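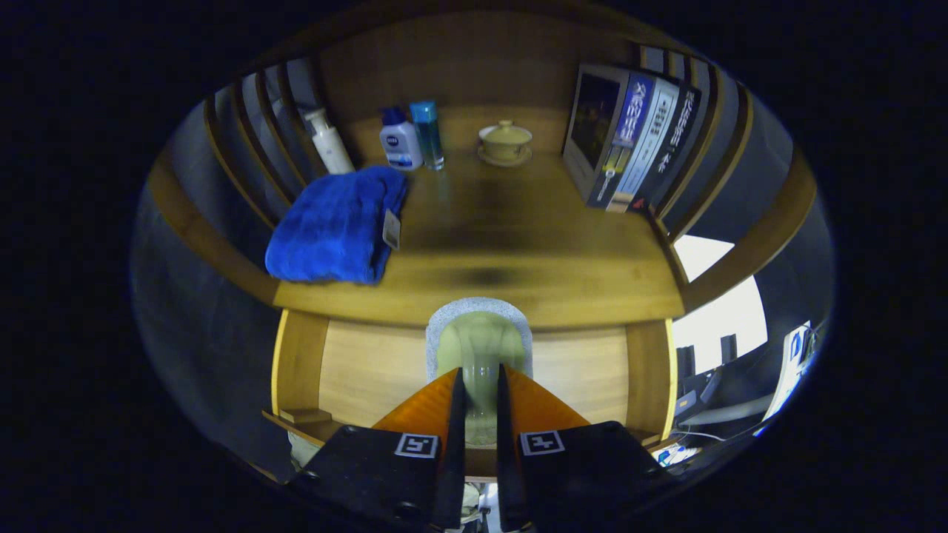
Stomstead to fit slatted wooden shelf units in 191 furnished rooms at Prelside House

LUSDALE – Stomstead, which lets furnished single rooms to students and working tenants, will put a new wooden shelf unit in every room at Prelside House before the start of the fall term. The units are made by Declercq, a furniture workshop in Lusdale, and replace the wall shelf and bedside cabinet that have been in the rooms until now.

The first deliveries are set for July. Work will go floor by floor, and the building will stay open to tenants throughout.

The unit is a plain piece of furniture with slatted sides. It has a flat top at table height and one shelf underneath. There are no doors and no drawers. Tenants can keep toiletries, a towel, cups and books on it and reach them without opening anything.

Stomstead asked for one piece that could do the work of two. A room at Prelside House has a bed, a desk, a chair and a wardrobe, and the bathrooms are shared between neighboring rooms. Tenants carry their shampoo, soap and towels back to their rooms after washing. In the tenant survey held last winter, the most common request was for somewhere to put those things other than the desk or the windowsill.

"People told us they were studying next to their shampoo," said a spokesperson for Stomstead. "They had a wall shelf, but it was narrow and it was over the bed, so most of them didn't trust it with anything that could fall. They asked for something lower and deeper, and they asked for it to be open."

Declercq built 3 trial versions. The first had a cupboard door, which hit the bed frame in the smaller rooms. The second had solid sides and was found to be too dark on the lower shelf. The third, with slats, was chosen after tenants in 8 rooms used it for a full term and filled in a short form about what they kept on it.

The forms showed that the top was used in much the same way in most of the rooms. Bottles stood at the back, the towel was folded at one side, and books or boxed sets were stood upright at the other side where they could lean on something. A tea cup or mug usually ended up on the top as well. The lower shelf was more mixed, with shoes in one room, food tins in another, and spare bedding in two more.

Declercq made several changes as a result. The top was made deeper so that a folded towel could lie flat in front of a row of bottles. The sides were carried up past the top, so that books can rest against them without bookends. The lower shelf was raised slightly to leave room for a broom underneath.

"We make a lot of cabinets, and we started by drawing a cabinet," said a spokesperson for Declercq. "The tenants wanted less than that. Most of our time after the first trial went into working out where the slats should start and stop, and how high the sides needed to be to hold up a row of books."

The slats serve another purpose. Towels at Prelside House are often put away before they are fully dry, and Stomstead's cleaning staff reported marks inside the old bedside cabinets where damp things had been shut in. With open sides there is air on both ends of the unit. Stomstead will still ask tenants to hang wet towels on the rail behind the door and to fold them onto the unit afterward.

The wood is finished in a warm brown. Declercq recommends wiping the top with a damp cloth and drying it straight away, and using a saucer or mat under hot cups. Pump bottles and oil bottles should have their bases wiped now and then, as drips left under them can leave a ring. A care card with these points will be left in each room. Tops that are badly marked can be taken off with a hex key and sanded at the workshop, and Declercq will keep a small stock of spare tops so that a room is not left without one.

Each unit is fixed to the wall with 2 brackets. Tenants are asked not to remove them or move the unit to another wall. Anyone who needs the unit in a different place, for example to make space for a wheelchair or a medical device, should contact the building office, and the maintenance team will refit it at no charge.

What tenants need to do

Tenants will get a note under the door in the week before their floor is fitted. The note will give a morning or afternoon slot. Fitting takes up to 40 minutes per room.

Before the slot, tenants should empty the wall shelf and bedside cabinet and put their things on the bed or in the wardrobe. Glass bottles and cups should be packed in a box or wrapped in a towel. Boxes will be available at the building office from 8 a.m. Tenants do not have to be in the room during the work, but may stay if they wish.

The fitters will take away the old shelf and cabinet, fill and paint the screw holes, and vacuum the floor. They will not move or handle tenants' belongings. If a room has not been cleared, the fitters will leave a card and the office will offer another slot.

Tenants who bought their own storage because the old furniture was too small may keep it, provided the door and window can still be opened fully. Those who would like to pass theirs on can leave it in the ground floor store room, labeled with the room number. Old bedside cabinets in fair condition will be offered to tenants first and then to a furniture reuse shop in Lusdale. Rents at Prelside House will not change as a result of the work.

One of the units is on show in the ground floor lounge, set up with the kinds of things tenants kept on theirs during the trial. It can be seen whenever the lounge is open. Comments can be left in the box by the lounge door or sent to the building office by email.

About Stomstead

Stomstead lets and manages furnished rooms in Lusdale and nearby towns. Its buildings include Prelside House, which has 191 single rooms with shared kitchens and bathrooms.

About Declercq

Declercq designs and builds wooden furniture for rented rooms, guest houses and schools. All of its cutting, assembly and finishing is done at its workshop in Lusdale.

Media contact

Press inquiries and requests to visit the show unit should be sent to the Stomstead press office. Questions about the design of the unit can be sent to Declercq directly.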